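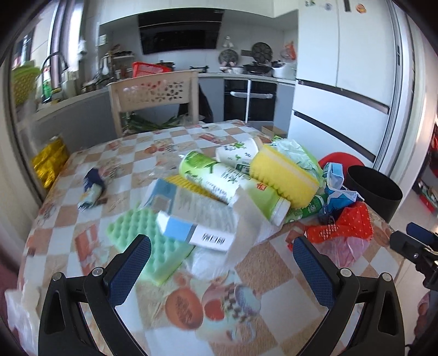

Utusby Shared House - Minutes of the House Meeting
January

Meeting opened at 7:10 in the evening, in the kitchen. All floors were represented. The top floor came a little late because of the bus, and joined from item 2.

1. Minutes of the last meeting

The minutes of December were read and accepted with one correction. The freezer is to be defrosted every second month, and not every second week as it was written. The writer of the minutes is sorry for this mistake.

2. Cleaning supplies

Most of the evening went to this item. The supplies are now bought together for the whole house, and the shopping was put out on the dining table so that everybody could see what we have. Most of the things are still in their packages.

It was asked why there are different kinds of sponge. The first floor explained that the yellow ones with ridges are meant for dishes, and the pale green one with the bumpy surface is meant for the sink and the tiles. Some people did not know this and have used any sponge for anything. It was agreed that from now on yellow is for dishes only. The green one stays by the sink in the bathroom and does not travel back to the kitchen.

The green and white roll was discussed next. The text on it is in Chinese and two members of the house could read it for the others. We agreed that the person who opens a new roll writes the month on the inside of the cupboard door, so we learn how long one roll lasts us. The second floor thinks this is too much work for a roll. It was tried to find another way, but no other proposal came, so we will do it until April and then look again.

The second floor also asked that we keep the outer packaging of new products until somebody has checked them against the receipt. Last time a box was thrown away on the first day and we could not exchange it. Agreed. After the check, the plastic goes in the recycling and the plastic bags are folded and kept, because we always need them.

The shopping cost 132 in total and was paid from the house money. The receipt is in the drawer with the takeout menus. One member asked if the shop in Flonley is cheaper than Furtado, where we buy now. The ground floor will compare the prices of sponges, rolls and dish soap before the next meeting. It was noted that Flonley is two bus rides away, so the difference should be worth the trip.

3. Where the supplies are kept

Until now everything was in the cabinet under the sink, and things at the back were forgotten. We found over 12 half-used bottles there in the fall. Two proposals were made:

Proposal A: a shelf in the hallway, next to the meter box.
Proposal B: the low cabinet in the kitchen is emptied and used only for cleaning things.

Proposal B was accepted. The people who now have baking tins in this cabinet are asked to take them to their rooms or to the cellar before the end of the month. Cleaning things should not stay on the dining table overnight. The table is for eating, and the tablecloth must be wiped in the evening by the last person who eats. The plastic cloth is easy to wipe, but please do not put hot pots directly on it, it will melt. The house has enough wooden boards for this.

4. Kitchen floor and vegetables

The green onions are on the floor below the chair again. It was said in a friendly way that vegetables should have a proper place. The third floor prefers to keep them low, where it is cooler. Other people step near them and find it not so clean. After some discussion it was agreed to get a crate with air holes, which can stand by the back door. Until the crate is there, the vegetables may stay, but on a sheet of newspaper.

The floor itself is mopped once a week as before. Chairs are to be lifted or moved to the side when mopping, and then put back.

5. Wastebasket

The black wastebasket in the kitchen is for dry waste only. Food leftovers go in the bin with a lid on the balcony. Several people said that this is not always followed, especially at weekends when there are guests. A small note will be put on the wall. The ground floor offered to write it in three languages.

6. Range hood and counter

The filter of the range hood was last cleaned in the summer, as far as anybody remembers. The first floor will take it down and soak it. The work takes one evening, and during this evening there should be no frying. A message will be sent one day before.

The counter should be free enough that two people can cook at the same time. Pots that are clean should go back in the cupboard. The two dark plates that lean against the wall may stay where they are. Most people like them, and they are not in the way.

7. Cleaning plan until April

The plan stays the same as in the fall, with one change: the stairs are now done by the top floor, and the ground floor takes the entrance and the mailboxes. The full plan hangs on the refrigerator. If you want to change your week with another person, please write it on the plan and do not only say it in the hallway.

8. Letter from Trornlow

Trornlow, who manages the building, wrote that the water will be closed for one morning in February for work on the pipes, between 8 and 11. They will inform us of the exact day. Please fill a pot or a bottle the evening before. The question about the dripping radiator on the second floor was not answered in the letter, so we will write to them again.

9. Other matters

The top floor has lost a blue umbrella and asks everybody to look in their rooms.

It was asked if we can have a second drying rack in the cellar. There is space, but the price is not known. Moved to the next meeting.

The red plastic basket on the counter may be used by everybody, but please empty it after you used it.

Meeting closed at 8:45. Next meeting in February, same place, after the work on the pipes. The second floor brings tea - and this time also cups, because there were not enough.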